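Cilley House Museum and Walled Garden
Pre-opening walk-through, visitor safety, Jan 28, 2026

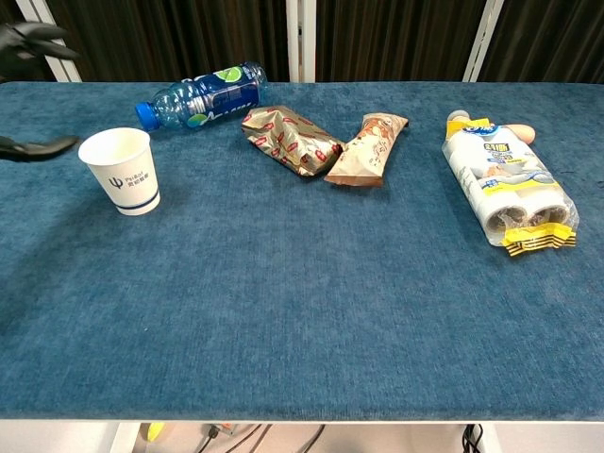
Started at the gatehouse, before the first tour. Gate opens fully, latch ok, stop pin is back in after going missing in November. Ticket desk tidy, cord for the card reader taped down. Orientation room next. Table in there has the teal-blue cover on, velvety stuff, a few faint scuff marks left of center, near half kept clear so people can lean in over the guide's map. Leave it like that. Cover hem checked on the door side, not a trip hazard.

1. Front courtyard
Cobbles: FAIL. 3 loose by the well, one rocks when you step on it. Coned off. Mason to reset, not our glue.
Drain grate: ok, leaves cleared.
Well cover and padlock: ok. Key is on the office hook now, not in the well house.
Ramp at side door: ok but slick in the mornings. Grit box half full, top up.

2. Chapel
Door closer: slams. Adjust before the school groups.
Rope barrier at altar rail: one hook bent, still holds. Order 2.
Painted ceiling, loose flakes on floor: none today. Keep looking, sweep nothing up, call the conservator if you find any.
Emergency light over the vestry: FAIL. Dead on test button. Battery probably. Second time now, so get Plivis to swap the whole unit.
Candles: still real ones in the side niche?? We agreed LED. Remove.

3. Stairs and upper gallery
Handrail: firm both sides.
Treads: number four from the top has a lifted edge. Tacked, needs doing properly.
Capacity sign says 25, tour sheet says more. Go by the sign till someone fixes the sheet.
Windows: two catches stiff, all close.
Low beam padding: coming away on the left, visitors WILL hit this.

4. Kitchen wing
Hearth guard: ok.
Copper pots on high shelf: wire still on, tight.
Floor: uneven at the step down, white edge strip worn off. Repaint on a closed day, it stinks.
Fire blanket: in place, tag in date.
Extinguisher: pin and tag ok but it was behind the coat rack agian. Move the rack.

5. Walled garden
Path gravel: raked, fine.
Pear tree by the north wall: dead limb over the bench. Bench moved, limb still there. Gallardo quoted 2,740 for the tree plus the wall ivy, seems high for one limb. Ask for it split.
Wall coping: no new movement at the crack marker.
Pond fence: ok. Gate self closes, checked it a few times.
Toilets: grab rail solid, alarm cord was tied up out of reach. Untied. Stop doing this please.

6. Paperwork
First aid box: short on large dressings, eyewash out of date.
Radios: both charged, one has a crackly button.
Irnura booking screen: still shows last year's evacuation point. Assembly is the lower car park, NOT the lane.
Accident book: no new entries.

Result: ok to open. Chapel vestry stays shut until the light is done. Courtyard tours go round the left of the well. Beam padding today if theres any tape, otherwise rope it off. Recheck cobbles after rain.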